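Chore Operators and Task Assessors, part-time, fixed term
Umora Manipulation Trials, Brarico site
Posted Wednesday, November 25, 2020

Umora measures how well general-purpose robot arms carry out ordinary chores in homes, cafés and small shops. We do not build arms and we do not sell them. Manufacturers and research groups send us control software, we run it on a fixed list of chores, and we publish the results, including the bad ones. The list is called Ullia. It currently holds 50 chores, of which no system we have tested has completed more than 29 to the standard we would accept from a new member of shop staff on a first shift.

We are recruiting operators and assessors for the second round of trials, which starts in April. No background in robotics is needed. Experience of doing the chores for a living is.

Background to the work

The first round covered kitchen and laundry chores: loading a dishwasher, wiping a hob, pairing socks, folding towels. Rigid objects of known shape gave little trouble. Cloth, film, paper and anything with a handle that moves gave a great deal. The second round, under the name Rai, shifts the weight towards counter work in shops and takeaways. It includes packing, bagging, restocking cups and lids, lining boxes, and clearing a work surface between orders.

Bags are a good case. A paper carrier weighs very little, creases if it is held too hard, slides if it is held too lightly, and changes shape once there is something inside it. The handle may fall across the opening at any point. A person corrects for all this without looking. An arm has to find the rim, close on one panel, keep the mouth open and leave the contents where they are.
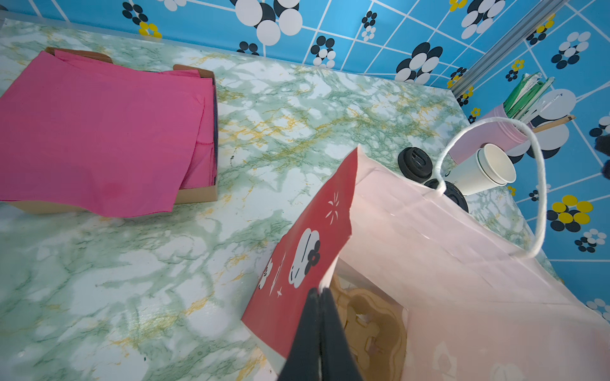 Can a machine pack a takeaway order yet?

Under fixed conditions it can, if the goods, the bag and the layout are the same each time and somebody is on hand to reset the station. With mixed orders and an untidy counter, the systems we tested in the first round were slower than a person and needed help too often to be left alone.

The second round is designed to put better evidence behind that answer. Each chore is run by software alone, by a person guiding the arm remotely, and by a person using their own hands. The third condition is the reference. The second shows how much of the shortfall comes from the hardware and how much from the control software. If a skilled operator cannot do the chore through the arm, better software is unlikely to rescue it.

Role A: Chore Operator

Operators carry out the listed chores by hand and through the arm, following a written task card. Remote guidance uses a pair of hand controllers and a screen showing the view from the gripper. Training is paid and takes 5 working days. Most people find the loss of touch the hardest part, and we allow for slow progress at first.

Duties:
- Perform chores by hand at normal working pace, without hurrying for the clock.
- Perform the same chores by guiding the arm.
- Reset the work surface to the starting layout on the task card.
- Note any dropped, torn, crushed or misplaced item.
- Stop the arm when the safety rules require it.

Requirements:
- Paid experience in retail, catering, cleaning, domestic service, laundry or warehouse packing. Length of service matters less than recent practice.
- Able to stand for most of a session, with seated work available for remote guidance.
- Normal or corrected eyesight. Tell us about any colour vision deficiency; it does not rule you out, but some task cards use colour to identify items and we will issue a different version.
- Able to follow written instructions in English.

Role B: Task Assessor

Assessors watch recorded and live attempts and mark them against the Ullia criteria. Each attempt is marked by 2 assessors working separately. Where they disagree, the attempt goes to the trials lead, Vega Paredes, whose decision is recorded with reasons.

Duties:
- Mark each attempt as complete, complete with faults, or failed.
- Classify faults using the supplied list (grasp, placement, damage, sequence, time, safety).
- Write a short plain note where the list does not fit.
- Attend a weekly review of disputed marks.

Requirements:
- Experience of supervising or training others in practical work, such as shift leader, housekeeper or kitchen supervisor.
- Willing to mark strictly. A bag that is packed but would not survive being carried to the door is a fault, whoever or whatever packed it.
- Clear written English.

Assessors may not also work as operators during the same round. You may apply for both roles, but state which you would prefer.

Hours and conditions

Both roles are part-time with fixed shifts agreed in advance. Operators are not paid by the attempt and there is no bonus for speed, as either would distort the reference times. Breaks are paid. The work is on site at Brarico; remote assessment is possible for recorded attempts once training is complete. Face coverings, distancing and cleaning of shared controllers follow the current site rules, a copy of which is sent with any invitation to interview.

Recordings are made of hands, tools and work surfaces. Faces and voices are not retained. Recordings may be passed to the groups whose systems are under test and may be used by them to improve those systems. Applicants who are not content with this should not apply, as we cannot exclude individual sessions from the data afterwards.

We are sometimes asked at interview whether taking part means helping to replace one's own job. Applicants are entitled to a direct reply. The results are used by firms deciding whether to buy these machines, and some of those firms would like to employ fewer people at the counter. First-round results led two of them to postpone. We do not predict what the second round will show.

How to apply

Send a letter of no more than two pages to Vega Paredes, Trials Lead, Umora, stating:
- the role or roles applied for;
- your practical experience, with the kinds of chore you did most often;
- one chore you think a machine will find difficult, and why;
- the shifts you could work from April.

A CV is optional. Shortlisted applicants will be asked to a paid half-day at the site, made up of a short interview, a set of chores by hand and a first try at guiding the arm. Performance with the arm on that day is not scored. Reasonable travel costs are repaid on production of receipts.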